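Dreltcombe expands kitchen task collection for household robot learning
Jul 25, 2023

The Dreltcombe research centre has begun the second stage of a program to gather examples of everyday kitchen work for a learning system intended to control robot arms in the home. The new stage will run until the end of August and will be carried out at the centre's Skondivwood site, where a room has been fitted with counters and ordinary cookware.

The program, known as Felleo, is built on demonstrations. In each one, a trained operator guides a robot arm through a short task while the movements of the arm and the view from its cameras are recorded together. The recordings are then checked, labelled with a plain description of the task and added to the collection from which the system learns.

The first stage produced 255 hours of accepted recordings covering 68 tasks, most of them simple actions such as opening a drawer or moving a cup from one place to another. The second stage adds nine tasks that take longer to complete and involve several objects. They include lifting and replacing lids, separating stacked cookware and transferring food items to a plate.

According to the centre, longer tasks were given priority after a review of the first stage found that the system performed well on single movements but was less reliable when one movement had to follow another in a set order. Operators have been asked to work at a steady pace and to keep recordings in which a first attempt at a grasp fails and is then corrected, as these are considered useful to the system. Recordings with a missing camera view or an incomplete task will be set aside.

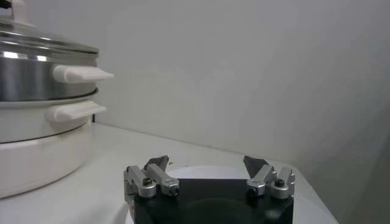

Cookware for the second stage was selected with the help of Thongdee, a kitchen goods supplier that has provided items to the program from its regular household range. The centre asked for pieces that differ in shape, finish and the way they are held. A multi-tier steamer is among the more demanding, with a glass lid over a shiny stainless steel tier that reflects the room, and white side handles placed one directly beneath the other, so that the open fingers of the gripper must be brought to the correct level before they close. Lighting and the position of objects on the counter will be varied between sessions.

The centre said that all recordings are made on its own premises and that no private homes are being used at this stage. Access to the collection is limited to Dreltcombe staff and approved research partners. A written summary of the second stage, including the number of recordings accepted for each task, will be published once checking has been finalized. Organizations wishing to apply for partner access may do so in writing to the program office at Skondivwood.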